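Old desktop as a home file server – worth it or just buy a box?

Last updated 2020-07-09
14 replies · 3 shares

titlow_ridge
So I have an old office tower in the closet, works fine, and about a decade of family photos spread over three laptops and a shoebox of thumb drives. Wife wants them in one place. I was going to buy a two-drive Zindent but they want 305 for it with no drives in it. Is the old tower a dumb idea?

mudflap68
Not dumb. Did the same in March. Put in two drives, free server software, done in an evening. Cost me 68 bucks for a used drive, had the other one already.

Perkavska
Gonna disagree. Old towers eat power. They're on all day and night, fans going, and you save nothing after a couple years. Get the box. Sits on a shelf and you forget it.

mudflap68
depends what you pay for power. And you don't need it on all night, mine wakes up for the backup and goes back to sleep

titlow_ridge
Ok but is there anything I should replace first? Its been sitting a long time.

foleyfan
Stuff I'd do before trusting it with photos. Blow the dust out, outdoors if you can. New coin battery on the board, couple bucks. New data cables, the old ones get loose at the ends. Test the memory overnight, dont skip that one. If it throws even one error swap the stick.
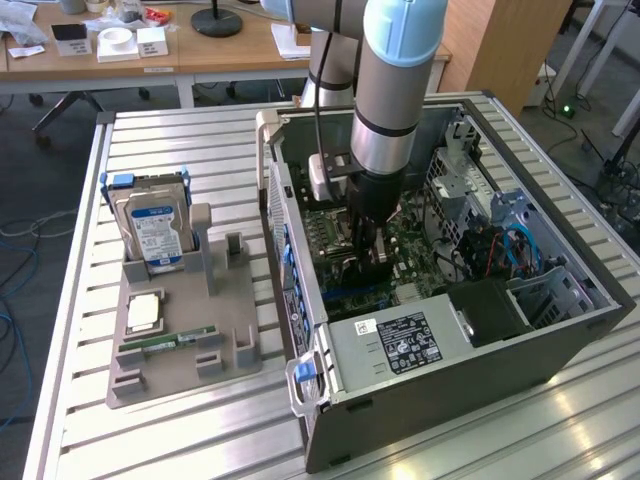
And check the power supply. That's the part that kills everything else when it goes. If it smells burnt or whines at all, toss it. I bought mine from the surplus counter in Foley, still going.

Perkavska
So now he's buying a battery, cables, memory, a power supply and drives. That IS the price of the box.

foleyfan
I said check it, not buy it all. Most of this is free if the parts are good.

quietharbor
Side question – how many pictures are we talking? I had up to 2000 and they fit on one cheap drive with tons of room. Might be overthinking this.

titlow_ridge
Way more than that, plus video. One folder alone is 271 gigs, mostly school concerts lol

quietharbor
ok yeah get the server

mudflap68
Whatever you pick, two drives in one machine is NOT a backup. Power surge takes both. Keep a copy at your moms or wherever.

Perkavska
That we agree on. I still say Zindent. Mine's been quiet and I never open it.

foleyfan
Never opening it is how I lost my first one. The fan clogged up with cat hair and it cooked a drive. Box or tower, clean the thing.

titlow_ridge
Thanks all. Going to run the memory test tonight on the tower and see. If it fails I'll buy the box and quit arguing with myself. Anybody know if the test needs a keyboard plugged in the whole time?

mudflap68
just to start it. then you can unplug and go to bed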